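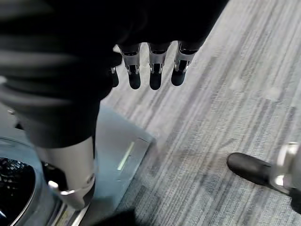

4.2 The Levov open day

Search this journal Enter keywords Go Advanced search

Most claims made for general-purpose robots reach the public through open days, and we wanted to know how much a careful visitor could learn from one. In October we attended the demonstration held by Daltik at its Levov site. The programme promised "everyday handling in a normal room". We stayed for three sessions and kept a written log of every attempt, including those the presenter talked over.

Figure 3 was taken at the wrist and looks past the fingers to the floor. Three of the fingers are in clear view, each with a silver middle segment and a rounded black tip, and the thumb comes in from the right. Dark fabric hides much of the rest. A visitor standing behind the rope would have had a worse view of the fingertips than the reader has now, and we think this matters for what follows.

Over the day we logged 254 attempts. The presenter, Miklós Antal, told the audience that the system "rarely needs help". Our log does not settle whether that is fair, as staff often stepped in before an attempt had clearly gone wrong, and we could not tell a rescue from a habit. When we asked how an intervention was counted, we were told it was counted when it was needed. We did not find this a useful definition.

The room deserves the same caution. It was carpeted and well lit, and it was described to us as ordinary. The objects had been chosen by the company, however, and a request from the audience to try a visitor's own scarf was turned down for reasons of time. The Venddale trial discussed in Section 3 allowed such requests and reported much weaker results. We do not claim the two systems are comparable – the hands differ, and so do the tasks – but the gap should make readers slow to accept figures gathered in front of a crowd.

Visitors seemed to judge the robot mainly by how smoothly it moved. In the short survey we ran at the door, up to 70 people answered at least one question, and hardly any mentioned a failed attempt. We would not build much on a survey of that kind. It does fit Lengyel's complaint that a demonstration teaches its audience what to look at.

Figure 3. View from the wrist during the Levov demonstration, showing the fingers and thumb above a carpeted floor.

Related articles
Counting interventions in public robot trials
The Venddale trial: a second look at the logs
What audiences remember from a demonstration

Contact the editors | Copyright the authors | Back to top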